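I met Melahat Dağdelen at the side door of Hulari a little before nine in the morning, and before I'd even gotten my coat off she'd already told me the punchline. "It was the e-stop," she said. "Well, it was the thing after the e-stop. Come on, I'll show you."

If you read my last couple of posts you know Hulari does robot cells for people who repair and recycle servers. They're small, and they talk about their mistakes more freely than most shops I visit, so when Heather Hollis mentioned in July that they'd had "a bit of a drop" I invited myself over. Heather runs the floor. Melahat writes the motion code. I got both of them, plus a bad coffee, for most of a morning.

So, the fault. The arm was practicing drive swaps: pick up a hard drive carrier, move it across, set it down. They do the early runs on a plain gray mock-up board, with a real server chassis next to it for the harder stuff later on. It was partway through a move, carrier in the gripper, when Heather hit the stop for a completely ordinary reason (she wanted to move a cable). The arm froze, just like it should. Then she reset the cell, and the gripper opened.

"Wide open," Heather said. "Didn't ask me, didn't wait for me. And my hand was right there on the cable."

The carrier fell and clipped her knuckle. She's fine! She showed me the knuckle and I couldn't even tell which one it was. But she was pretty blunt about how she felt at the time. "I said a word. Then I unplugged everything and went to get Melahat, and I said the word again."

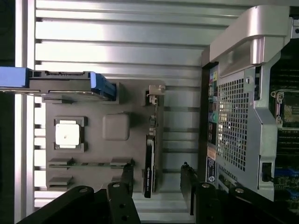 Melahat spent the rest of that day trying to make it happen again, with a foam block in the gripper and everyone standing well back. It took her 4 tries. The first three resets behaved perfectly, and she says that was the worst part, because by then she was starting to wonder if Heather had leaned on something.

"I had not leaned on anything," Heather said, from across the room.

On the fourth try it let go. What Melahat found in the log was a timing thing, and I'll do my best with it. When the gripper controller comes back after a reset, it runs a short homing routine, and homing starts with the fingers apart. The cell software was supposed to check for a held part and block that routine. It did check. But it asked the gripper for its state before the gripper had finished waking up, and if the answer didn't come back inside 300 milliseconds, the software filled in a default. The default was "empty."

"So on a fast wake-up you're fine and on a slow one you drop it," she said. "And I wrote that default. I remember writing it! I was thinking about the start of the day, when of course it's empty."

I asked if the risk assessment should have caught it. Heather made a face. They'd had an outside review from Shayne Gilchrist at Delau, who does a lot of this work, and I called him afterward to hear his side. He was nice about it and a little annoyed with himself.

"I looked at the stop," Shayne told me. "I pressed it more than 100 times. I looked at arm motion after reset, I looked at the guarding. What I had down for the gripper was one line saying it holds on loss of power, and it does. I never asked what it does when power comes back and it has something in its fingers."

He's added that to his own checklist now, and he told me to go ahead and print it.

The fix came in two parts. The default is now "unknown," and unknown means the fingers don't move until a person presses a separate button on the pendant. Homing also won't run by itself anymore, ever. Heather wanted a third thing, a rule that you don't reach under a loaded gripper even when the cell is stopped, and there was some grumbling - it makes cable jobs slower - but she got it.

"Stopped isn't the same as safe to put your hand in," she said. "I knew that. I've trained people on that. I still put my hand in."

I asked Melahat whether she trusts the cell again. She thought about it for longer than I expected.

"I trust the reset," she said. "I'm still going through the other defaults. There are a lot of them, and I wrote most of those too."

She had the list open on her second monitor while we talked, and she went back to it before I'd finished my coffee.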